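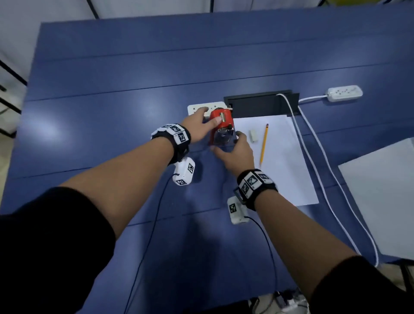 An electric pencil sharpener on one of the blue tables, with a hand on the shavings chamber.

Participants wanted: small desk tools, used the way you use them

Undovside is looking for 30 adults to spend a morning with ordinary desk equipment, mostly pencil sharpeners, and tell us what is wrong with it. I have read plenty of product copy promising "effortless" sharpening and I don't believe much of it. If you do, you are welcome too, but expect to be asked why.

What you would do

You sit at a table and sharpen pencils. You open and empty the shavings chamber, put it back, and sharpen some more. After that come staplers and a tape dispenser, if there is time. Between rounds you fill in a short form. The form has no smiley faces on it and no scale from "satisfied" to "delighted." We want sentences, and "the lid is annoying" counts as one.

The session lasts three hours with a break. Coffee is provided. I make no claims for it.

What we already suspect

Most people empty the chamber too late and over the wrong surface. Most instruction sheets are thrown out unread. We could be wrong on both, and a previous round at our Sikstead room was too small to settle anything – 12 people, several of whom knew each other.

Who can apply

You should be 18 or older and able to use both hands for light work. Left-handed people are especially wanted. Please don't apply if you work for a company that makes or sells office supplies. Teachers, bookkeepers, carpenters and people who just like pencils are all fine. You don't need to be good at any of this.

Pay

$30 an hour, paid by check at the end of the session. There is no prize drawing and no gift card.

When and where

Sessions run on weekday mornings in March at the Undovside building, second floor. There is an elevator, and parking on the street if you come early.

To apply, write a few lines to Þórey Riis at the front office by 19th November. Say which hand you write with and which desk tool you trust least. Questions about pay go to Kolbrún Þórarinsdóttir.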